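Home > Reviews > Weather and Outdoors > Winter Equipment

Zaranari Home Weather Station: Review

The Zaranari is a domestic weather station intended for households that wish to keep their own record of temperature, wind, rainfall and lying snow. It was purchased at the full retail price of £487 and remained in use at our test site in Flultstead from the first frosts until May. The site stands on open ground and receives more snow than the surrounding valley.

The package contains an outdoor mast unit, a snow depth sensor and an indoor display. The mast must be supplied by the purchaser. Assembly is straightforward, although the printed instructions refer to a bracket that was not included in our box. The manufacturer sent one on request, and it arrived the following Friday.

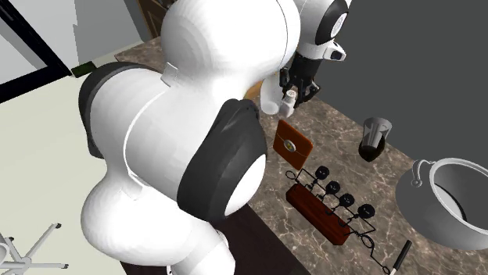 Performance in snow

Temperature readings agreed closely with those of our reference thermometer throughout the trial, including on still nights when cheaper stations tend to read high. The wind gauge was less satisfactory. It froze on 3 occasions, in each case after wet snow had been followed by a sharp fall in temperature, and had to be freed by hand. The rival Bolix station, tested on the same ground, has a heated gauge and did not freeze. It costs £621.

The snow depth sensor is the principal reason to consider this product. It takes a reading every few minutes and stores the results for 81 days, after which the oldest are overwritten. Drifting remains a difficulty. Purchasers should place the sensor well away from walls and hedges, and should check its figures against a ruler after any windy night.
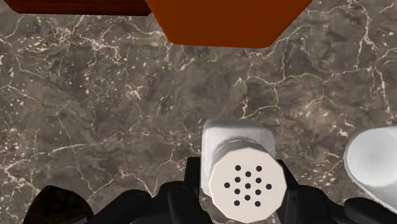 The indoor display is clear and may be read from across a room. Warnings for frost and strong wind can be set separately, and the frost warning may be silenced between chosen hours. The menus are slow to respond, and the clock did not adjust itself when the hour changed in spring. Records can be copied to a computer by cable only.

The Okoro station, reviewed previously, is easier to operate but does not measure snow at all. For readers whose main interest is winter weather, the Zaranari is recommended, subject to the reservation about the wind gauge. Those on exposed sites should consider paying the additional sum for the Bolix.

Comments (3)

fellside_gauge
Mine froze up as well, twice in one week. A larger hood over the gauge helped a little. The snow sensor has been very good.

Marrowpatch
Does the display run on batteries if the mains fails? We lose power most winters and that is when I would want it.

northlane7
@Marrowpatch Yes, it takes four AA. Mine lasted a day and a half on them with the screen dimmed.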